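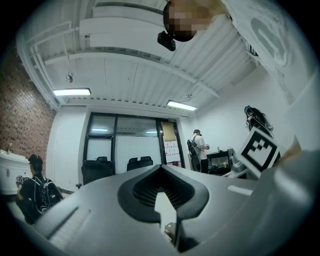
Hand-held gripper with a ribbed black fingertip pad; square marker at right.

Game Systems, Week 6: Faucets, Sinks and the Price of a Boat
Handout by Quang Lại

Last week we left the Brovel build in a mess, and I love that, because a messy economy is much easier to learn from than a tidy one. Bring your spreadsheet from the Morais exercise. If you lost it, copy a neighbor's and put both names on it.

Terms for today

Faucet: any place where new currency or items enter the game. Monster drops, quest rewards, selling ore to a shopkeeper who has endless coins.

Sink: any place where they leave for good. Repair fees, ammo, travel tolls, crafting recipes that eat their ingredients.

Transfer: one player hands something to another. The total stays the same. Students put trading in the sink column every single year, so please watch for this one! If the coins are still in somebody's pocket, it's a transfer. A market tax is a sink, but only the tax part.

Converter: goes in as one thing, comes out as another. A furnace is the classic. Ore is sunk, ingots are created. Write it on both sides.

The Brovel economy as it stands

Brovel is the sandbox survival game we got from Trondedeck for class use, and there are two towns we care about. Morais is the starting town, up in the hills, with the mine. Bivon is the harbor, where you spend money. A full mining trip out of Morais earns a new player 100 coins if they sell everything to the shop. The good pickaxe costs 2000. The boat in Bivon costs 3000.

So the pickaxe is 20 trips and the boat is 30, right? Almost. That would be true if nothing else changed, and the fun part is that everything else changes. The good pickaxe mines faster and reaches the deep layer, so a player who buys it first gets to the boat in fewer hours than one who saves up for the boat directly. In playtests most people find that out on their own, and they feel very clever when they do. Keep that feeling in your designs. It's worth a lot more than another hat.

What goes wrong next

Once a player owns the boat, look at what's left to spend on. Food, a bit. Torches. The repair bench charges a flat fee that hurt on day one and is pocket change later. Meanwhile the faucet is wide open, with better tools, deeper ore and a shopkeeper who never says no. Coins pile up. On a single-player save this is only dull. On a shared server it's a real problem, and here is the order it usually happens in:

Veterans have more coins than they can use.
They start buying raw materials from newer players at silly prices.
Newer players skip the mine and sell wood to veterans.
The pickaxe stops meaning anything, and so does the boat.

The largest purse in our last class server held 1297 coins after the first evening and nobody worried. Have a look at your own copy of the log and follow that same player to the end of the week. I won't spoil it, but make your chart tall.

Four fixes, and what each one breaks

Raise prices. Quick to do, easy to undo, and terrible for new players, who pay the higher price with none of the savings. If you raise prices, raise them only on things that beginners don't need.

Scale the repair fee. Charge by the quality of the tool instead of a flat amount. I like this one a lot! It grows with the player and it fits the story, too, as a fancy tool ought to cost more to fix. The danger is that players stop using their best gear. If you see people mining with the starter pick "to save the good one," your fee is too steep.

Cap the shopkeeper. Give the shop a daily budget. This turns the faucet down for everybody at once. On a shared server it also creates a rush at reset time, and whoever lives in the wrong time zone gets nothing. Try a separate budget per player before you try a shared one.

Add things worth wanting. Harbor houses in Bivon, boat colors, a bigger dock. Cosmetic sinks are gentle, and players thank you for them, which feels odd when you're taking their money. They do run dry. A player paints the boat once, maybe twice.

You will normally need two of these together. Change one, play, write down what happened, then change the other. Changing both on the same build means you'll never know which one did the work.

A note on patch notes

Whatever you change, tell the players in plain words. "Adjusted economy values" makes people angry even when the change is good for them. "Repairing a deep-layer pickaxe now costs more; starter tools cost the same as before" takes one extra minute to write and saves you a week of forum threads. We'll read some great ones and some awful ones in the second half of class – bring your favorite of either kind.

Lab work

Work in pairs. Open the Brovel economy sheet and mark every row F, S, T or C. Some rows get two letters. Draw the flow from the Morais mine to the Bivon harbor on one page, arrows thick where lots of coins move and thin where few do.

Then pick one fix, put numbers on it, and play for at least some 40 minutes with it switched on. Write half a page: what you expected, what you saw, what you'd try next. Being wrong is fine and often makes a better half page.

Hand in the sheet, the drawing and the half page together. Lab machines are free until 6:30 p.m.

Reading for next week: the chapter on loot tables, up to the section on pity timers. Skip the math box on first reading and come back to it after you've tried the dice game on the last page.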